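Tasham Handheld Gripper Project: Equipment and Budget Update
March 2021
Prepared by Neelam Kanaujia for Girish Pal

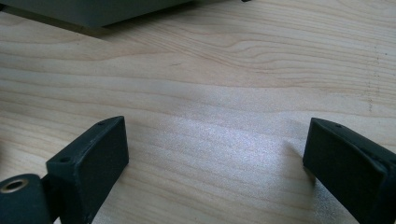 Figure 1. Gripper fingers over the wooden tabletop, nothing held.

Spending since the last update has gone mostly to gripper parts. We bought 24 sets of replacement finger pads from Festel and have fitted three of them. The rest are on the shelf in the Rasholm room. Pads wear faster than we planned for, and the original budget had no line for them at all. I have moved $491 from travel to cover the order.

The fingers are matte plastic with metal bushings set into the joints. Sushil Awasthi wants to keep this design for the next build and change only the pad material. I agree. A new finger design would mean new molds, and we don't have the money for that before June.

Lighting is still open. The tabletop throws back a bright patch of glare in the middle of the work area, and the grain is hard to make out there. Nisha Mittal has priced two fixes: a matte cover for the table, or diffuser panels for the ceiling lights. The cover is much cheaper and could be in place within a week. The panels need sign-off from the building. I would like to buy the cover now and leave the panels for next year's request.

Tessier has quoted for a second complete unit, with delivery in up to 78 days. Tzu-hsuan Fang is checking whether their mounting plate fits our wrist joint — the drawings they sent don't show the hole spacing. We will not place the order until that is settled.

Decisions needed from you: approval for the table cover, approval of the transfer from travel, and a yes or no on holding funds for the second unit.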